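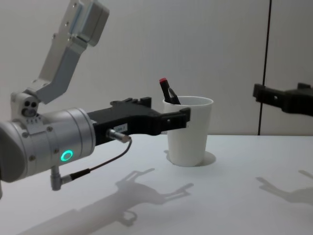 Karine Sutherland says she has never bought a pen holder in her life and doesn't plan to start. A paper cup does the job, she says, and when it gets inky you throw it out and take another one from the sleeve.

Plenty of people agree with her. Desk stores sell pen pots in steel, cork and glass, and the Tutine catalog gives them a full spread every May. But go into most offices before 9 a.m. and there will be a plain cup on somebody's desk with a marker in it.

The trouble is weight. A paper cup has next to none, and its base is narrower than its rim. A thick marker leaning on one side can be enough to tip it.

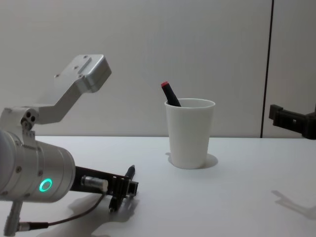 A plain white cup and a slim black marker.

Rosaire Melnyk runs the supply room at Pristlow, a drafting firm in Chisholm, and has used cups at the shared tables for 16 years. Her fix is to put three coins in the bottom, or to slide one cup inside another. Two cups are stiffer than one – and the rim holds its shape when people reach in without looking.

She limits each cup to three pens. Past that, she says, they cross over and come out in a bunch.

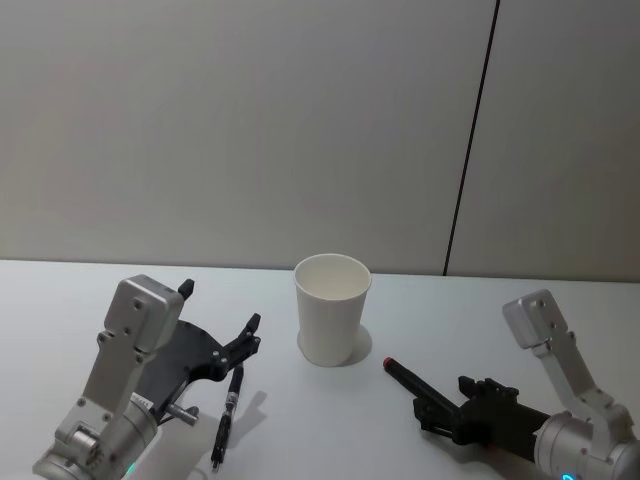 Pens with clips need a little more thought. Some people hook the clip over the rim, which keeps the pen upright but pulls the cup to that side. Melnyk drops hers straight in. Markers go in cap down, so the ink stays near the tip, and she wants the caps pushed on until they click.

Where the cup stands matters too. The back of the table is safer than the front, but a cup that is out of reach doesn't get used, and the pens end up lying all over the tabletop again. 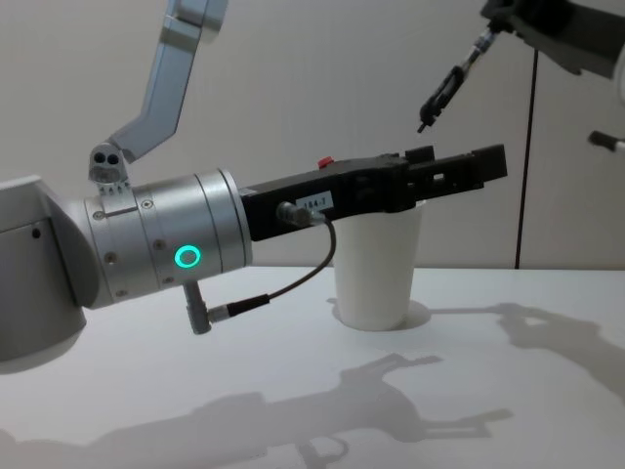
Melnyk did try a proper organizer once, a Zusen model with a drawer. It filled up with paper clips and dead batteries, and the pens stayed in the cups. The organizer is now on a shelf in the supply room, next to the spare sleeves.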